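Juvcombe packing floor, visit notes
February 11, 2018
5 comments
23 shares

Got in late, missed the coffee. Straight down to the small goods cells — gift orders mostly, little mixed stuff that used to go through on long tables. 32 people on the floor, same as before the arms came in. Different jobs tho.

Packers now set up the cells and deal with whatever the arms drop. Less reaching, fewer sore shoulders. More standing and watching, which a few of them plainly hate. One told me she misses the talking.
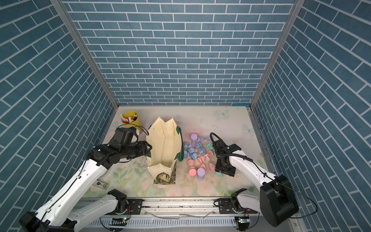

What changes for the crew

Tote bags and sand timers at this cell, two arms on one rail. Soft bags are the headache, folds everywhere. Target is 500 orders a shift, not there yet. Pay went up a grade for anyone who did the Flisia training. Night crew hasnt had thiers, sore point.

Minovholm site gets the same setup in November — want to go back and compare.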